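How to Write House Rules for a Folding Robot (and Get People to Follow Them)

Filed under: Shop Practice

Every lab I have worked in has had a laminated sheet of robot rules on the wall, and in every one of them the sheet was behind the coat rack. Ours at Morier ran to 18 rules. Two of them contradicted each other, and one concerned a machine we had sold.

What follows is how we replaced it. Our work is cloth folding on countertops, with a single arm and a two-finger gripper, but most of this will carry over to any small bench setup where people and a slow arm share the same few square feet. It does not replace your risk assessment or the manual for your arm. Do those first. I'll wait.

Step 1. Collect the rules people already follow

Sit next to whoever runs the arm most and write down what they do before pressing start. In our case that was Sibel Soylu, who moves her coffee, ties back her hair, puts one hand near the stop button and mutters. We kept the first three.

Then ask what they never do. Sibel never straightens a sleeve while the arm is live, even when it is paused, even when the sleeve is begging for it. That became our rule one: hands stay off the cloth until the arm is stopped and the person holding the stop says "clear." Paused does not count as stopped. A paused arm is an arm that is thinking about it.

Step 2. Write each rule as something you can check

"Be careful near the gripper" is a mood. "Run the first pass of any new program at 20 percent speed" is a rule. A person walking by can tell whether it's being followed, and can be annoying about it, and you want them to be.

Go through your draft and strike out careful, appropriate, reasonable and as needed. Carolina Mendes did this to mine with a red pen and handed back a page that was mostly pen.

Step 3. Give the surface its own section

We left this out of the old sheet entirely and paid for it in polish. Hard, glossy counters look lovely and cause trouble for both the fingers and the camera. Our surface rules:

Wipe the counter before the first run and again after lunch. Grit under a fingertip is sandpaper.

Set the lowest permitted finger height for that counter and lock it in the program. Don't borrow the number from the last counter.

Turn off any lamp that puts a bright patch where the camera needs to find an edge. If you can't turn it off, move the work.

Start with cloth in a plain color that stands apart from the surface. Save the black napkins for a day when you feel strong. 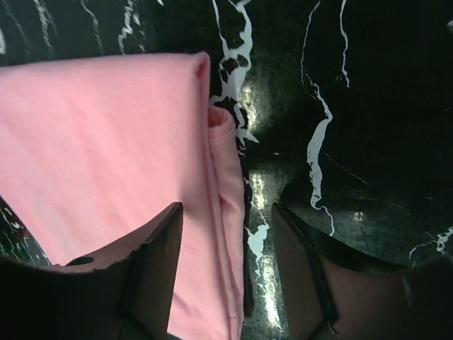

Test the height limit with the counter bare and the arm at its slowest, and write the result in the log with your initials. Abílio Caldeira used to initial his with a small drawing of a fish. We now have a rule about initials.

Step 4. Decide what counts as a failed pick

Folding people are optimists. A towel dragged sideways will be called "mostly there" by anyone who wants to go home. Agree in writing, before the runs begin, on what you will score as a failure. Ours reads: the cloth slips out of the fingers, a layer comes up that wasn't meant to, or a person touches the stack before the program ends.

Log the failures in the same place as the successes. Our log is at entry 3736, and the useful ones are nearly all failures. The successes say "ok."

Step 5. Say who may change what

Anyone may stop the arm, for any reason, without explaining. Put this in large type.

Changing speed, grip force or the height limit takes two people — one to make the change and one to read it back aloud. Fotini Fragkou objected that this felt like a submarine movie. It does. She also caught a misplaced decimal point the first week, so the submarine stays.

Step 6. Get it onto one page, then move the coat rack

If the list won't fit on one side of a sheet in type you can read standing up, cut it. Put the stop rule at the top. Hang the sheet at eye level beside the button and put a date on it.

Review it every May, or sooner after any bump, pinch or scrape. At the review, read each rule aloud and ask when somebody last followed it. Arnaldo Pacheco keeps the old versions in a binder and will show them to you whether you ask or not.

Leave a little white space at the bottom for handwritten additions. Ours currently says "NO SNACKS ON THE COUNTER," underlined, in Carolina's red pen.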